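Home | Fixtures | Tables | Opinion | Archive

The charge circle and the problem of the second whistle

By Kaj Briem 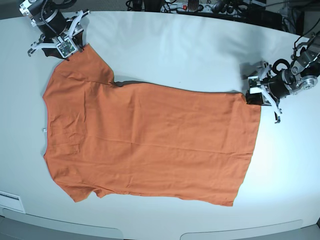

Regional basketball has had two referees per game for as long as most current players have been alive. The league now proposes a third official for the top division only, starting next season, paid for by a levy on clubs. I think the proposal is sound in principle and wrong in its order of work. The number of officials matters less than how the existing ones divide the floor, and that division has been left vague for years.

Consider the block/charge call. A defender slides across the lane, the ball handler leaves the floor, there is contact. Whether it is a charge depends on where the defender's feet and torso were before the shooter went up, and on whether the restricted arc under the basket applies. The official on the baseline has the best view of the arc and a poor view of the shooter's take-off. The official trailing the play has the reverse. Under the present guidance either may call it, with the baseline official taking precedence on plays that start in the lane. Plays that start outside the lane and finish in it are covered by one sentence, which says the officials should communicate.

In the game between Stekham and Clorholm in March, both whistles went on the same contact with 2 minutes left. One arm went up for a block, the other hand went behind the head for a charge. The rule for a double signal was applied correctly: both fouls recorded, possession by the arrow or by team control as the case may be. Stekham's centre went to the bench with five fouls. The Clorholm guard stayed on with four. Neither coach was satisfied, and on the evidence neither should have been. A foul was charged to a player who, on any reading of the play, could not have committed one if the other had.

Adding a third official does not remove this. It creates a third area of coverage and two additional boundaries between areas. Leagues that use three do so with a worked-out system of rotations, in which the officials change position as the ball crosses from one side to the other, and each knows at every point who has first call. Learning it takes a season of regular work. Our officials do most of their games in pairs and would still do so, as the lower divisions are not included. A referee would work three-person mechanics on Thursday and two-person mechanics at the weekend. Habits from one will appear in the other.

Luminița Matei, who assessed officials in this league before moving to table duties, has made a different suggestion in her notes to clubs. She would fix the primary areas first, in writing, with a diagram, and require the official outside the area to hold the whistle for a beat on any lane contact. The held whistle is a plain technique. It costs nothing and gives the official with the better angle time to act. If that official stays silent and the contact was obvious, the second can still call it. I have seen it used well at the Ene tournament, where the pairs had worked together for two days.

The objection is that a late whistle looks like a guess. Crowds do dislike it, and so do coaches. I would accept that cost. A late call that is right is better than two prompt calls that contradict each other, and players adjust to the rhythm quickly.

There is also the levy, set at 3,000 per club for the season. Maltier can absorb that. Clubs that share a hall with a badminton section and pay by the hour cannot do so without dropping something, most likely the second junior side. The league paper does not say what part of the sum goes to match fees and what part to training. If most of it is fees, clubs are buying a third body on the floor and very little instruction.

My preference is to spend one season on coverage – a written chart, paired appointments where travel allows, and a review of every double whistle in the top division. The third official can follow, in all divisions that want it, once the first two agree on who is looking at what.

Contact the sports desk | Copyright, all rights reserved | Back to top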